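Falcombe Residents' Forum > Furnishings and Common Rooms > Lint and loose threads on the red tufted seating

Posted by: hallway_desk_2
June 24, 2024
Members are asked to comment on the cleaning of the red tufted upholstery in the reading lounge. The current instruction, adopted in February, calls for a vacuum pass with the Pludisell brush head. Pale threads and lint remain on the fabric, and the office has received complaints.

Posted by: Ruchti_Upholstery_Care
The brush head is suitable for flat cushions. On tufted work it passes over the dimples, and lint settles in the folds. We recommend a narrow crevice tool at low suction, followed by a lint roller on the open areas between tufts.
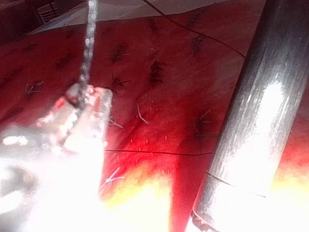
Which should be cleaned first, the tufts or the flat areas?
The tufts should be cleaned first, so that any lint lifted out of the folds is collected when the flat areas are done.

Posted by: eastwing705
I must disagree with the lint roller. Adhesive sheets left a residue on the chairs in our wing, and the residue attracted more dust. A damp rubber glove, drawn in one direction, collects threads equally well and costs very little.

Posted by: Ruchti_Upholstery_Care
Residue is generally a matter of sheet quality and pressure. A rubber glove is acceptable if it is barely damp. Water should not be allowed to collect in the tufts. Longer threads should be lifted by hand. A thread that resists should be left alone until it has been determined whether it belongs to the seam.

Posted by: dritness_user
Our building uses the Dritness fabric comb and has had no complaints. The purchase was $40.

Posted by: eastwing705
A comb can snag at the creases. I would not support its use on tufted pieces without a trial on an area that does not show.

Posted by: hallway_desk_2
The comments have been recorded. The crevice tool will be added to the instruction. The roller and the glove will each be tried on one section before either is approved.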